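Gripper comparison, wrist camera arm, bench notes
18th March

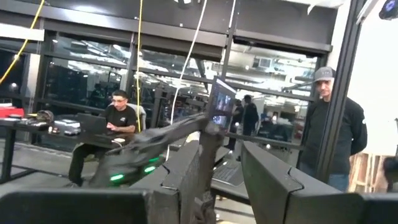
Continuing with the three-finger unit from Ullivard. The plan was to finish the grasp set with it and swap back to the Wako parallel jaw after lunch, but the swap didn't get done, so the numbers below are for Ullivard only. The Wako numbers from October are in the old folder and were taken with the previous wrist mount. Don't compare cycle times directly.

Setup
Controller is the Clusik box, firmware build 2579. Force limit set to 65 percent in the config. Lensa set it at 80 last time and we had pad marks on the foam blocks, so I brought it down before starting. Wrist camera on fixed exposure, auto white balance off.

Finger notches
The notched outer faces of the fingers show up in the wrist view, and the segmentation keeps picking up their edges as part of the object. It's worst when the hand is half closed. I drew a static mask over the bottom of the image, which fixes it for the open pose only. The mask needs to follow the finger angle. Clusik publishes the joint positions, so this is a lookup table and an afternoon of work.

The near finger at lower left is also well out of focus at this mounting distance. Moving the camera back would help, but then the cable bracket hits the wrist at full rotation. Leaving it for now.

Motion blur
With the second arm moving through the background, the tracker loses it completely and reports streaks as new objects. The indicator lights on that arm are still easy to find in the blurred images, two green spots, and might be good enough as a rough cue that the arm is there. Tried a shorter exposure. Blur went down, noise went up, and the grasp detector got worse on the dark parts. Put it back.

Grasps
Foam blocks: fine in all orientations.
Diltavwood offcuts: fine flat, slipped on edge. The pads don't close square on anything thin.
Cardboard tube: held, but crushed slightly on the second try. Force limit could come down again for this one.
Small screws: no. Parallel jaw was better at these and I don't expect that to change.

One fault stop during the tube grasps. The log says encoder timeout on finger 2. Reseated the connector and it didn't come back, but I only ran up to 2 hours after that.

Glass wall
Ceiling light reflections in the panes gave false detections whenever the wrist pointed that way. Cropping the workspace by depth removed most of them.

To do
Angle-dependent finger mask.
Ask Lensa Tefera whether the thin pads ever arrived.
Wako jaw back on, same objects, same force setting, current mount.
Check finger 2 connector before the next run.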